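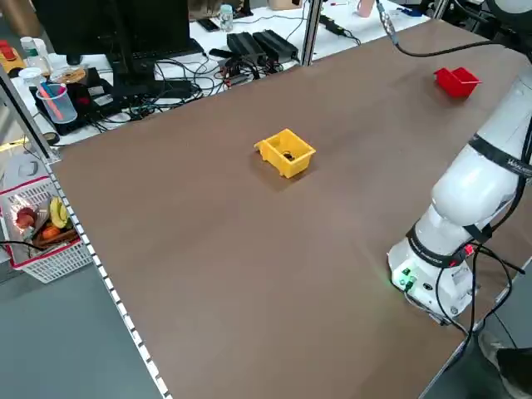 작은 부품이나 소모품을 정리할 때 상자는 어떤 기준으로 골라야 합니까?

안에 담을 물건의 크기와 하루에 꺼내는 횟수를 먼저 확인한 뒤, 손을 넣었을 때 바닥까지 닿는 얕은 상자를 고르는 것이 원칙입니다. 뚜껑이 없는 상자는 수시로 쓰는 물건에 적합하고, 장기간 보관하는 물건에는 뚜껑이 있는 용기를 권합니다. 색상은 구역별로 하나씩 정하고 한번 정한 색은 바꾸지 않습니다.

회사 소개

주식회사 Asen은 작업대와 소형 물품 보관 공간의 정리 체계를 설계하고, 이에 필요한 플라스틱 상자와 표시 용품을 공급하는 회사입니다. 제조업체의 조립실, 학교 실습실, 연구실, 수선 공방 등 작은 물건을 자주 다루는 곳이 저희의 주된 고객입니다. 상자 몇 개만 필요한 고객에게도, 실습실 전체의 보관 방식을 다시 정하려는 기관에도 동일한 상담 절차를 적용하고 있습니다.

당사는 플라스틱 용기 도매업으로 출발하였습니다. 초기에는 규격과 단가를 안내하고 납품하는 업무가 전부였으나, 납품한 상자가 선반 위에 포개진 채 쓰이지 않는 사례를 여러 차례 접하면서 사업의 범위를 넓히게 되었습니다. 현재는 작업대 위에 무엇을 두고 무엇을 치울지를 고객과 함께 정하고, 그 결과에 맞추어 상자의 크기와 색상, 수량을 제안합니다. 도매 거래는 기존 거래처에 한하여 계속하고 있습니다.

사업 분야

당사의 사업은 용기 공급과 정리 설계의 2개 부문으로 구성됩니다.

용기 공급 부문은 자체 제품군인 Molard를 중심으로 운영됩니다. Molard는 윗면이 열린 소형 상자를 기본으로 하며, 깊이에 따라 얕은형, 표준형, 깊은형으로 나뉩니다. 색상은 노랑, 빨강, 파랑, 회색을 상시 재고로 보유하고 있으며, 그 밖의 색상은 주문 후 생산합니다. 같은 크기의 상자는 색상이 달라도 서로 겹쳐 보관할 수 있습니다. 이름표 꽂이와 칸막이는 별도 품목으로 판매하며, 얕은형에는 칸막이를 장착할 수 없으므로 주문 시 확인하여 주시기 바랍니다.

정리 설계 부문은 Flirkico라는 명칭의 방문 상담 과정을 운영합니다. 담당자가 현장을 방문하여 작업대의 크기, 자주 쓰는 물건의 종류, 사용자의 이동 경로를 조사하고, 이를 바탕으로 배치도와 품목표를 작성하여 드립니다. 배치도에는 상자의 위치와 방향, 색상, 이름표 문구가 모두 기재됩니다. 상담을 받으신 뒤 당사 제품을 구입하실 의무는 없으며, 이미 보유하신 상자를 활용하는 방안도 함께 검토합니다.

정리에 관한 당사의 원칙

첫째, 한 상자에는 한 종류만 담습니다. 작은 물건은 섞이기 쉽고, 한번 섞이면 다시 나누는 데 상당한 시간이 듭니다. 한 종류의 수량이 적어 상자가 거의 비어 보이더라도 다른 종류를 함께 넣지 않도록 안내합니다. 공간이 아까운 경우에는 더 작은 상자로 바꿉니다.

둘째, 색상은 물건의 종류보다 물건의 상태를 나타내는 데 씁니다. 많은 현장에서 품목마다 색을 달리하려다가 색이 부족해지는 일을 겪습니다. 당사가 제안하는 기본안은 노란 상자를 사용 전 물건에, 빨간 상자를 확인이나 선별이 필요한 물건에 배정하는 것입니다. 현장에 이미 정착된 색상 규칙이 있다면 그 규칙을 우선합니다.

셋째, 작업대의 가운데는 비워 둡니다. 상자는 손이 닿는 범위 안에 두되, 물건을 내려놓고 살펴볼 자리를 반드시 남깁니다. 상자가 늘어나 이 자리를 차지하기 시작하면 작업대 위의 품목을 줄일 시점으로 판단합니다.

넷째, 옮겨 담는 순서를 정합니다. 물건을 한 상자에서 다른 상자로 옮길 때에는 두 상자를 나란히 두고, 비우는 상자와 채우는 상자의 위치를 매번 같게 유지합니다. 작업이 끝나면 비운 상자의 바닥을 눈으로 확인합니다. 모서리에 작은 물건이 남는 경우가 많아 이 확인 절차는 생략하지 않습니다.

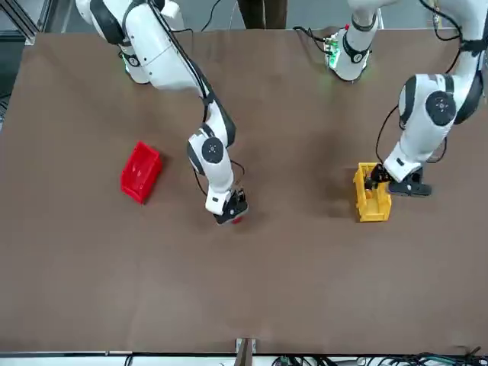
다섯째, 하루의 작업을 마칠 때 상자를 제자리에 돌려놓습니다. 당사는 배치도에 상자의 원위치를 표시하고, 필요한 경우 작업대 표면에 붙이는 위치 표시 테이프를 제공합니다. 테이프는 떼어 낸 자국이 적게 남는 제품을 사용하지만, 표면의 재질에 따라 차이가 있으므로 눈에 띄지 않는 곳에 먼저 시험하여 보시기를 권합니다.

작업대 표면에 대하여

정리 체계를 설계할 때 상자만큼 자주 논의되는 사항이 작업대의 표면입니다. 광택이 강한 표면은 조명이 반사되어 작은 물건을 찾기 어렵고, 무늬가 복잡한 표면은 떨어진 물건을 가려냅니다. 당사는 광택이 적은 단색에 가까운 표면을 권하며, 상자의 색상은 표면과 뚜렷이 구분되는 것으로 정합니다. 갈색 계열의 작업대에는 노란색과 빨간색이 모두 잘 드러나는 편입니다. 검은색 물건을 주로 다루는 현장에는 안쪽이 밝은 상자를 제안합니다.

표면을 교체할 수 없는 경우에는 단색 깔판을 사용하는 방법이 있습니다. 깔판은 상자를 밀었을 때 함께 밀리지 않도록 가장자리를 고정하여야 합니다.

교육 과정

당사는 실습실을 운영하는 학교와 기관을 대상으로 정리 교육을 실시하고 있습니다. 교육은 현장에서 사용하는 물건을 직접 분류하고 상자에 옮겨 담는 실습으로 진행되며, 한 회의 정원은 30명입니다. 준비물은 참여 기관이 평소 사용하는 작업대와 물품이며, 상자와 이름표는 당사에서 가져갑니다. 참여자는 교육이 끝날 때 자신이 맡은 작업대의 배치도를 한 장씩 완성합니다.

정기 교육은 매년 10월에 개설되며, 그 밖의 시기에는 기관의 요청에 따라 일정을 협의합니다. 교육 내용은 기초 과정과 담당자 과정으로 구분됩니다. 기초 과정은 분류와 이름표 작성, 상자 배치를 다루고, 담당자 과정은 품목표 관리와 보충 시기 기록, 신규 사용자 안내 방법을 다룹니다. 담당자 과정은 기초 과정을 이수한 분에 한하여 신청하실 수 있습니다.

협력 업체

이름표와 표시 테이프는 협력사인 Ateş가 제작합니다. 양사는 글자 크기와 바탕색에 관한 공통 기준을 마련하여, Molard 상자의 색상별로 읽기 쉬운 이름표를 공급하고 있습니다. 노란 상자에는 검은 글자를, 빨간 상자에는 흰 글자를 기본으로 하며, 한글과 영문을 함께 적는 이름표는 별도로 주문하실 수 있습니다. 주문 제작 이름표는 시안을 확인하신 뒤 제작에 들어가며, 제작이 시작된 후에는 문구를 변경할 수 없습니다.

현황

현재 Flirkico 상담을 거쳐 당사의 배치도를 사용하는 사업장은 143곳입니다. 가장 많은 비중을 차지하는 곳은 학교 실습실이며, 소규모 조립 작업장이 그 뒤를 잇습니다. 당사는 배치도를 전달한 사업장에 대하여 약 2개월 후 한 차례 점검 연락을 드리고, 사용 중 불편한 점을 반영하여 배치도를 수정합니다. 이 점검은 최초 상담 비용에 포함되어 있습니다.

점검 과정에서 가장 자주 접수되는 의견은 상자의 깊이에 관한 것입니다. 많이 담을 수 있다는 이유로 깊은형을 선택하셨다가 표준형이나 얕은형으로 바꾸시는 경우가 적지 않습니다. 사용 흔적이 없는 상자는 수령 후 정해진 기간 안에 다른 깊이의 제품으로 교환하여 드리며, 자세한 조건은 거래 명세서에 기재되어 있습니다.

문의 안내

제품 견적과 방문 상담은 홈페이지의 문의 양식을 통하여 접수합니다. 방문 상담을 신청하실 때에는 작업대의 가로와 세로 길이, 보관할 물건의 대략적인 종류, 현재 사용 중인 상자의 유무를 함께 기재하여 주시기 바랍니다. 작업대가 여러 대인 경우에는 가장 자주 사용하는 한 대를 기준으로 작성하시면 됩니다. 교육 신청은 기관 명의로만 접수하며, 접수 후 담당 부서에서 일정과 장소를 확인하는 연락을 드립니다.

본 안내문은 2024년 4월 12일에 개정되었습니다.

주식회사 Asen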